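The Uretdale Letter – May
Chores Corner: can it do the washing-up yet?

Every spring somebody writes in to ask when they can hand the kitchen over to a machine, and every spring I say soon, in the tone my dentist uses. This year I went to the Kovow open afternoon to look at robot arms at a sink. Proper sink, mixer tap, dark green tiles a good deal smarter than mine.

Glassware first, then, as any fool would choose.

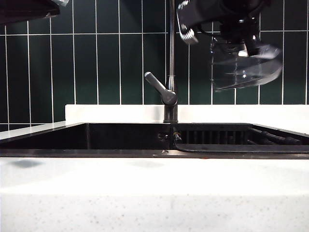

I have broken enough of my own to be a generous judge. A person at a sink does a dozen clever things without noticing. You feel the weight shift as the water goes in, you grip harder when it's soapy, and you know where the tap is while looking out of the window at next door's cat. All of that has to be taught to a machine, and it doesn't come cheap. One pair of arms I priced up afterwards would cost more than my car, though so would a decent bicycle.

Two arms do at least get round the old problem of having your hands full. One can hold a bottle while the other sees to the tap, and I'd have thought that was most of washing-up.
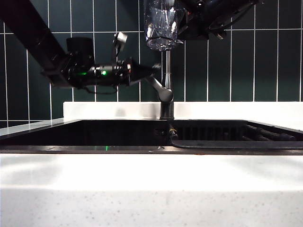 Mikus disagrees and wrote to tell me so before I'd even finished typing. Most of washing-up, by that account, is the roasting tin that has been "soaking" since the night before, and no machine should be called ready until it has met one. I can't argue. I have a tin here I could lend.

For those keeping score at home, my marks out of 10:

Working the tap: 6. A lever is kinder than a knob, and it still wants a careful nudge from the side. Too little and you get nothing, too much and you've washed the ceiling.

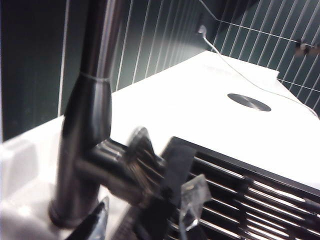

Putting things in the rack: 5. Slats are fussy. A plate will stand between them and a mug won't, and a small bottle goes where it likes. I lose 3 or 4 lids a month down the back of mine, so I marked this one gently.

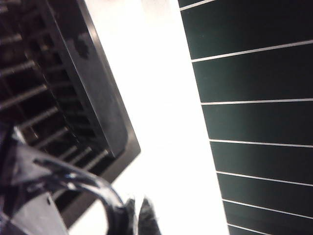
Valderrama would have given the rack a two and thinks I've gone soft. A dishwasher, runs the argument, has managed all this for years with no arms whatever, and costs less to keep.

True, but it has never once emptied itself. If a machine turns up that will do that, and put the big pan back in the right cupboard, I'll clear a space for it by the bread bin. Until then the rubber gloves are on their hook, and it's my turn tonight.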